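The Returns Room

I'd been sorting returns at Skuneck for 10 years when they put the arm in, and the first thing I did was name it. Everybody tells you not to. I called it Flavetti, after the ice cream place across the road, and by lunch even Grímur Bach was using it, and he's management.

The deal was simple enough. Flavetti would pick the mixed bins, and I'd handle whatever it gave up on. Bořivoj Šimek got moved to the Ballow building to drive a forklift (he says he loves it, and he texts me up to 3 times a shift to tell me so). That left me with the second stool, the good radio and a green button.

The button was my job now. When the arm got stuck, a light came on, I walked over, sorted things out and pressed it. On a slow Wednesday I pressed it twice and read half a paperback.

I'll tell you what I missed, and it wasn't the lifting! It was the guessing. Bořivoj and I used to pull something weird out of a bin and make up the person who'd sent it back - the divorce, the surprise party, the aunt with terrible taste. You can't really do that with an arm. I tried. 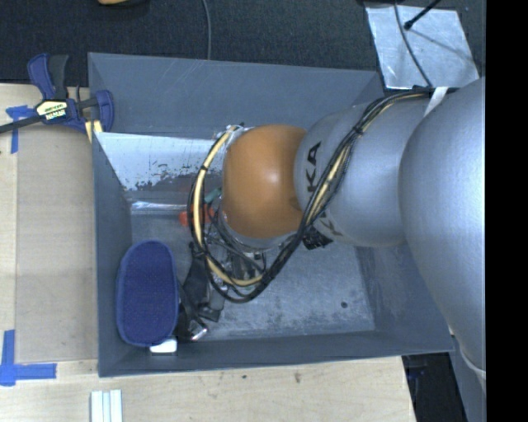
So one afternoon the light came on and I didn't press the button right away. I called Bořivoj on speaker and told him what was in the bin, and he started in with the aunt, and I did the divorce, and we had the whole family back together before Grímur stuck his head around the door.

"Problem?" he said.

"Just checking something," I said.

He listened for a bit. Then he pulled over the second stool.

"What if the aunt's the one getting divorced?" he said.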